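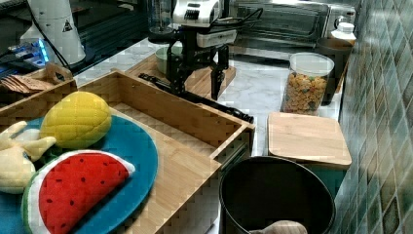
Planning a first equipment budget for kitchen counter tasks

Posted by Trilitby Procurement Desk
August 10, 2025

Our organization intends to purchase one arm and gripper for a training kitchen. The tasks under consideration are modest: moving plush or plastic food between plates, boxes and boards on an ordinary counter. Two suppliers, Ikelum and Ultance, submitted quotations in May. Both list the arm, the gripper and a support contract, and neither says much about anything else. We would be grateful for guidance on which further items should appear in the budget request, and on whether the support contract is worth its price in the first year. The request must be submitted as a single figure and cannot be amended later.

hirvonen_facilities

The quotations you describe are typical in that they stop at the equipment itself. Our own request was returned to us once for that reason. We recommend separate lines for the following.

Mounting and any reinforcement of the counter or stand.
Electrical work, including an outlet that is not shared with kitchen appliances.
Cable guides and ties.
Spare fingers or finger pads.
Task items, such as plates, trays, boards and toy food, with duplicates.
Staff hours for setup.

Cables deserve particular attention in the site plan. In a working kitchen the counter also carries a toaster, an oven and a blender, and their cords compete for the same space.

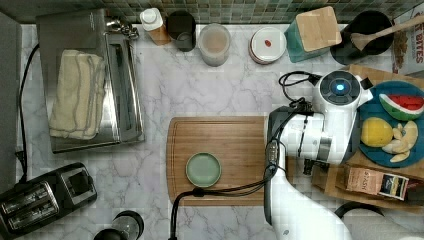
Before signing, measure the clear surface that remains when every appliance and canister is in its usual place, and send that drawing to both suppliers. Ask each to confirm in writing that the arm can reach the full working area without passing over the appliances. One supplier revised its proposal to a different mounting position after receiving our drawing, and the change was made at no charge because the order had not been placed.

For contingency, we set aside 12 percent of the equipment price. Task items came to roughly 500 dollars, a small sum that was nevertheless missing from our first request.

counter_height_lab

Get the support contract. We did not and regretted it.

benchplan_office

I would respectfully differ with the previous reply. The value of a support contract depends on its response time. Ours promised a reply within five business days, and a replacement part could take a further 20. For a training kitchen with a fixed class schedule, a spare gripper on the shelf may be the better use of the same funds. Please ask both suppliers whether fingers can be changed by your own staff without voiding the warranty. If the answer is yes, the basic contract should be sufficient for the first year, and the renewal price should be fixed in the purchase order.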